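Cajas, tapas y otras formas de autoengaño

Galería de una mudanza de estudio que iba a durar un fin de semana

En febrero nos quedamos sin el cuarto del fondo. El dueño del edificio lo quería para otra cosa (no ha dicho para cuál, y ya hemos dejado de preguntar) y Skokiditz, que es como se llama este taller de encuadernación y papelería desde antes de que yo llegara, tuvo que meter dos habitaciones en una. Quien haya trabajado con papel sabe lo que eso significa. El papel no ocupa mucho hasta que hay que moverlo.

Esta página iba a ser un álbum completo, con su antes y su después. Del antes se encargaba Fouad Jaber, que lo dejó para cuando hubiera mejor luz, y cuando hubo mejor luz ya no quedaba antes. Así que la galería ha salido corta de imagen y larga de pie de foto. Los apuntes van por orden de aparición, que es también el orden en que fuimos perdiendo el buen humor.

Los retales

Once años de retales de tela de encuadernar, guardados con el argumento de que algún día harían falta. Lesia Shevchuk propuso tirar todo lo que midiera menos que una mano. Se discutió de quién era la mano. Ganó la suya, que es la más grande, y se fueron tres sacos.

El inventario

Hui-mei Tang hizo la lista y le salieron 790 artículos. La repitió por la tarde y le salieron 828. Entre una y otra no había entrado nada por la puerta, salvo un bocadillo. Decidimos trabajar con la segunda cifra por prudencia y no hacer una tercera lista por salud.

Las cajas de cartón

El sistema anterior. Todas decían «varios». Había una que decía «varios 2», lo cual sugiere que alguien, en algún momento, tuvo un plan. Dentro: cera, hilo de lino, una plegadera de hueso que dábamos por perdida y el manual de una guillotina que vendimos hace tiempo.

Las cajas transparentes

La gran idea. Si se ve lo que hay dentro, razonó Garba Okonkwo, nadie tendrá que abrir ocho cajas para encontrar una bobina. Es un razonamiento impecable y lo sigue siendo, aunque pase por alto que, cuando una caja se llena hasta arriba de papel blanco, lo que se ve desde fuera es papel blanco.

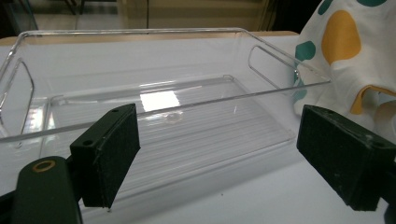
Estuvimos un rato largo comparando catálogos antes de comprar. Gondholm las tenía más baratas, pero con un pedido mínimo pensado para almacenes. Kokkonen las vendía de una en una y las cobraba como si las tallaran a mano. Acabamos repartiendo la compra entre los dos, y ahora tenemos cajas que encajan entre sí y cajas que encajan consigo mismas.

Lo de las asas merece unas líneas. Yo pedí que fueran huecos en las paredes, porque las asas que sobresalen se enganchan en el estante de al lado. Chi-keung Fung sostiene que por un hueco entra polvo. Tiene razón. También entra polvo por la ventana, por la puerta y por Chi-keung, que viene en bicicleta por un camino de tierra, y no por eso lo hemos tapado.

Las etiquetas

Hubo dos escuelas. Una quería etiquetas en el lado corto, que es el que mira al pasillo; la otra las quería en la tapa, donde no las ve nadie en cuanto se apilan. Se impuso el lado corto después de apilar las primeras. Compramos un rollo de 500 y en una semana gastamos casi todo, en buena parte corrigiendo las que decían «varios».

La estantería

La montó Lesia un lunes, ella sola, con la puerta cerrada y la radio puesta. Sobraron dos tornillos. Nos ha asegurado que venían de más – en la misma voz con la que mi padre aseguraba conocer un atajo. De momento aguanta. Lo pesado está abajo, por si acaso.

Los papeles de guarda

Los marmoleados han ido a las cajas más bajas y anchas, en plano, con un cartón debajo y otro encima. Es lo único en lo que estuvimos todos de acuerdo desde el principio, y por eso se tardó diez minutos. Las hojas grandes no caben y siguen en su carpeta, detrás de la puerta, donde llevan toda la vida y donde probablemente nos sobrevivan.

El hilo

Por grosores, y dentro de cada grosor por color. Fouad lo había ordenado primero por color, y quedaba precioso. No se encontraba nada, pero quedaba precioso. Le hemos dejado una bandeja junto a la ventana para que la ordene como quiera.

La cola

La Skakine va aparte, en pie y con su tapón bien cerrado. No voy a contar por qué. Quien estuvo lo sabe, y quien no estuvo puede preguntar por la alfombra, que tampoco está.

La mesa grande

Vacía durante una tarde entera. Hui-mei propuso una norma: en la mesa no se deja nada de un día para otro. Se votó por unanimidad. A la mañana siguiente había encima una prensa, dos tazas y la norma, impresa y sin colgar.

Lo que no tiene sitio

Siempre queda algo. En nuestro caso, una lámpara sin enchufe, una regla con el cero gastado y media resma de un verde que no hemos vuelto a ver en ningún proveedor. Lo hemos metido todo en una caja transparente, con su tapa, en el estante de arriba. Garba quiso saber qué ponía en la etiqueta. Le dije que desde abajo no se leía.

El taller vuelve a abrir por las mañanas, con el mismo timbre y la misma paciencia. Los encargos que estaban pendientes siguen pendientes, pero ahora sabemos en qué estante. Si alguien dejó una caja de sellos de latón antes de la mudanza, que pase a recogerla y que traiga alguna prueba, porque ya la han reclamado dos personas.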